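Writing rules for robots that work beside people

The safety lead at Ekard didn't set out to write a rule book. She had been hired to look after maintenance on the company's two-armed machines, and the first month was mostly spent asking people why they did things a certain way. "I'd get a different answer from each bench," she says. "All of them were reasonable. You just couldn't train a new starter on them."

What came out of those conversations is a short set of working rules, now used at Ekard and, with small changes, at Plinaswood, a furniture parts maker that runs the same kind of equipment. The first draft ran to 605 lines. The current one fits on 3 sheets and is taped inside the door of each work area.

She is firm that the length matters. "If a rule takes a paragraph, it's probably two rules, or it's someone's opinion. We cut anything a person couldn't repeat back to me at the end of a shift."

The rules start with who is in charge of the machine. One operator is named for each session, and only that operator can clear a stop. Anyone in the room can call one. The operator writes down the time of the stop and what was moving, even when the cause looks minor. She says people resisted that part the most, and that the log has since become the thing they ask for when it's missing.

The second sheet deals with space between the arms. Many guarding standards, she says, are written with a single arm in mind, and the distance people worry about is the one between the arm and a person. With two arms on the one machine, the closest thing to a moving hand is often the other forearm.
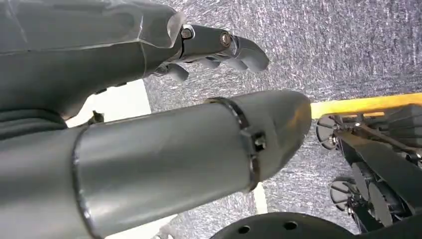
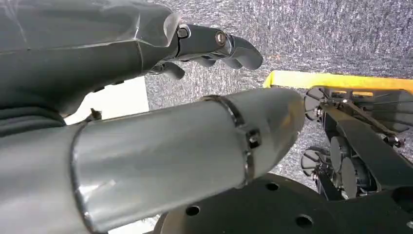 Close work at Ekard is run at reduced speed, with a cap of 200 millimetres a second whenever both arms are inside the shared zone. The figure was argued over. Some of the engineers wanted it higher, and she agreed to look at it again in September once there were more logs to read. "I'm happy to be shown I was too careful," she says. "I'd want to see it in the stop records, though, and so far I haven't."

Nobody reaches between the arms while the drives are live, whatever the speed. That rule has no exceptions listed under it, and she has turned down several requests to add one.

Other rules cover things that rarely make it into a formal standard. Fasteners on clamps and joint covers are checked by hand before the first run of the day. Protective film or sleeves can stay on an arm if they don't cover a label, a vent or a joint that needs inspecting, and a loose edge gets trimmed or the piece comes off. Cables are looked at with the arm at full reach as well as folded. "Folded, everything looks fine," she says. "You find the tight one when it's stretched out."

The floor gets a section too. Carts and chairs on casters are to be locked or moved outside the marked reach before power goes on. She had assumed this was too obvious to write down until she audited a site that used a Pivo controller and a very good fence, and found a stool inside it.

She has less to say about software. Siu, the scheduling tool both companies use, will refuse to start a job if the checklist is blank, but it can't tell whether anyone walked over and looked. Supervisors are asked to do one check a week alongside the operator – the same list, done separately, then compared.

Asked what she would change, she goes back to the third sheet, on handover between shifts. It still relies on two people overlapping for ten minutes at 3 pm, and some days they don't. A written handover is being trialled at Plinaswood, and she expects to rewrite that page when she has seen how it goes.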